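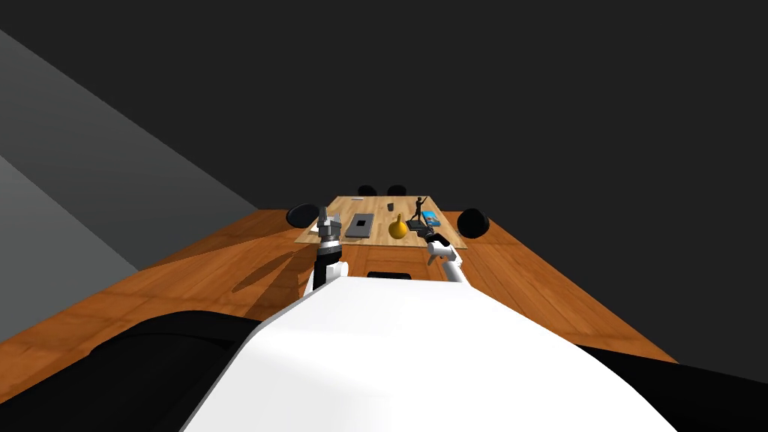
Birkton Short Film Fund
Second progress report: The Grimthorpe Ferry
Prepared by Mehrangiz Yazdani, producer
5 March 2021

We have a picture lock! The edit came down to 23 minutes last week, a shade under the length we agreed with you, and it plays so much better for losing the second harbour scene. I was sorry to see it go (it took a whole night to shoot), but the ending lands now and the ferryman's story is far easier to follow.

Sound is the main job at the moment. Pisport have the dialogue tracks and have cleaned up nearly all the deck scenes, which I was worried about because of the wind. One line still needs to be re-recorded. Khosravi sent the first music sketches on Monday and the opening theme is lovely - just clarinet and a bit of piano.

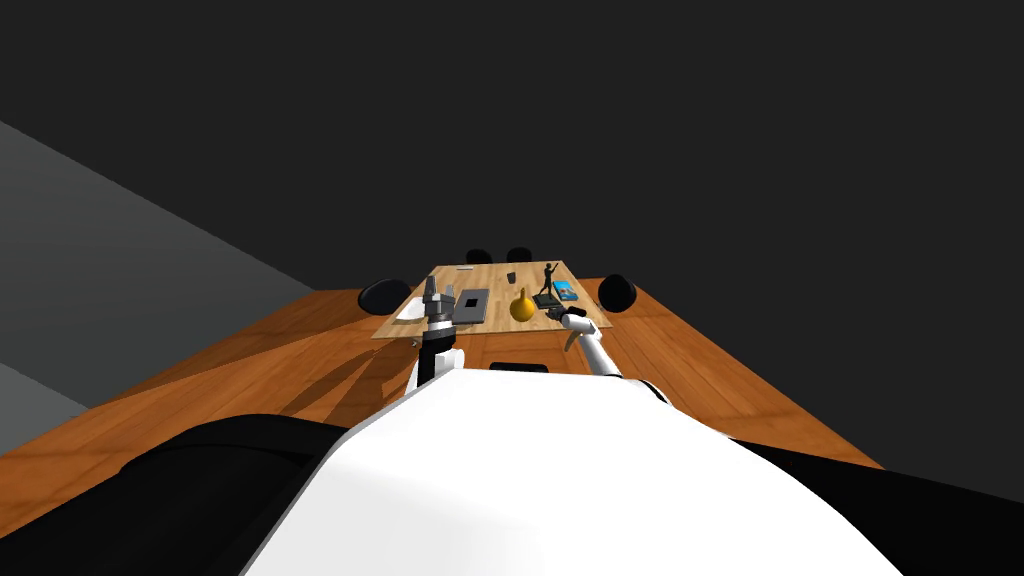 Laptop on the light wooden table.

The trailer went up in the middle of all this and has been watched 252 times, which is small, but we have had very kind messages from people in Grimthorpe who spotted their own street.

Spending stands at around 80 per cent of the grant. What remains is set aside for the mix, the colour grade and subtitles. The grade is booked, the subtitles are not, and I am waiting on a second quote.

We would still like to hold the first screening in September. The hall seats 80 and I will send you the proposed dates once the mix is signed off.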